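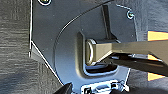
Figure 3. Close view of a dark gray panel with its recessed pocket and the bright metal loop.

4.2 The loop and its pocket

We came to this study expecting the large curved surfaces to be the interesting part, and were delighted to find how much there is to learn from a piece of metal shorter than a finger. In the panel of Figure 3, the loop stands out of a rectangular pocket with a rounded, raised lip. It is bright and polished where the metal around it is dark, and its curved end catches the light strongly. A long, gentle ridge sweeps past it across the panel.

Sihan Lei and Dehua Xiong began by asking people to find the loop by touch alone, with the panel hidden behind a cloth. We recorded 325 attempts by 18 people. Most of them did something we had not planned for: they found the ridge first and let it lead the hand down toward the pocket (one participant called it "the handrail," and the name stuck in our notes). People who started from the straight edge took longer and often stopped at the lip, feeling its roundness and taking it for the loop itself.

The lip deserves more attention than it usually gets. Its soft outline gives the fingertips a clear warning that the surface is about to drop away, and that small cue changed how people moved. Nine participants slowed down on reaching it and went in with one finger. The others kept the whole hand flat, and were much more likely to pass over the pocket and have to come back. What a lovely result for such a plain bit of pressed metal!

We repeated the task in December with the Skarnby panel, which has a shallower pocket and no ridge. Searches were longer, and people described the surface as "blank" or "all the same." Shuzhen Tang's interviews, taken up in Section 4.3, suggest that the missing ridge mattered more to them than the depth of the pocket, although with two panels we can't yet separate the effects.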